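Community Help: Computers and Printers

Fitting a replacement processor in an older desktop tower

Posted by Marama Ormsby

Good evening. I act as secretary to the Sesside reading club, which keeps a desktop tower for its membership list and newsletters. A repairer has advised that the processor should be exchanged, and a replacement of the correct type has been obtained. I have been asked to carry out the work on Tuesday.

The tower opens without tools and I am content with that part. My enquiry concerns the socket. I should be grateful for guidance on the following matters: whether the machine should stand upright or lie flat, whether the memory must come out first, and how much pressure is proper when the processor goes in. The old paste has set hard on the heatsink and I do not know whether it may be left. The newsletter goes to 300 addresses in October, and I would prefer not to explain a delay.

Posted by Heather Brunton

The machine should be laid on its side with the open face upwards. Shut it down, switch it off at the wall, remove the mains lead and then hold the power button in for 5 seconds. Touch bare metal on the case before handling any part.

Memory may stay where it is unless it obstructs your hands. The socket has a small lever at its side. Press it down, move it outwards and let it rise, then lift the metal plate. Both should be fully open before the new processor is brought anywhere near.

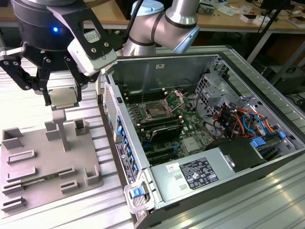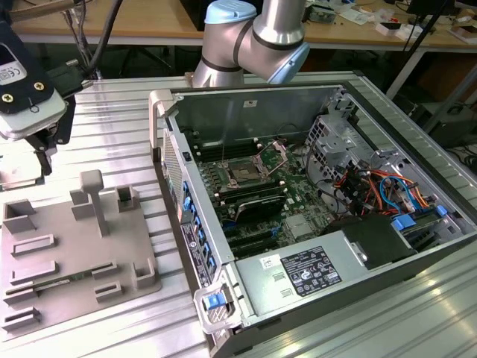 Desktop tower on its side, socket lever and plate raised.
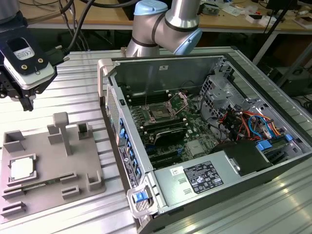
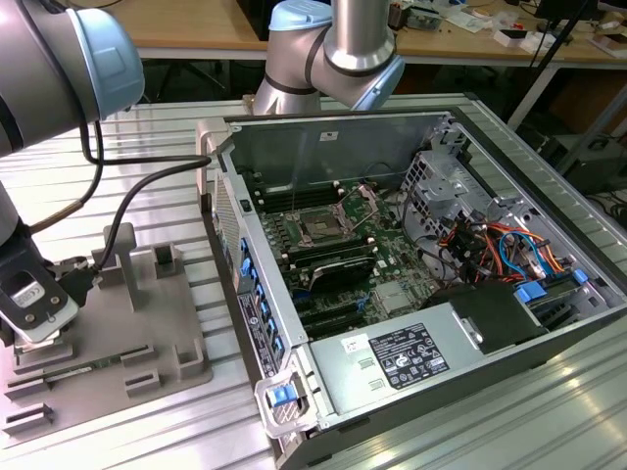

Hold the processor by its edges only. One corner carries a small triangle, which must agree with the mark on the socket or the board. Lower it straight down. It requires no pressure at all, and if it does not sit level it should be lifted out and checked against the mark again. Sliding it about to find its place is how pins become bent. Once it is level, close the plate and bring the lever down. The lever will feel stiff, and on many boards this is normal.

The old paste must be removed. Use a lint-free cloth with a little isopropyl alcohol, and clean the heatsink until the cloth comes away unmarked. Apply new paste to the top of the processor, in a quantity similar to a grain of rice. Where the heatsink is held by screws, tighten them a few turns at a time in a diagonal order. The fan lead must be reconnected before the machine is started.

I would also advise that the maker's support page be consulted beforehand. Some boards need a firmware update before they accept a newer processor, and this has to be done with the old one still fitted.

Posted by Keegan Hoani

Agreed with the above. McPhee sell the paste in small tubes and one is sufficient for 3 processors. Do not work on carpet.

Posted by Elsie Wihongi

In my opinion the membership list should be copied to a separate drive before any work is begun. Our own society did not do so and retyped some 2,000 entries. The processor was not at fault in our case, but the disc lead had been dislodged and a further mistake was made in attempting to correct it.

Posted by Marama Ormsby

I am obliged to all who have replied. The list has now been copied. The board is on the maker's list for this processor, with no update required. I shall purchase paste and alcohol before Tuesday and will report here should the machine fail to start.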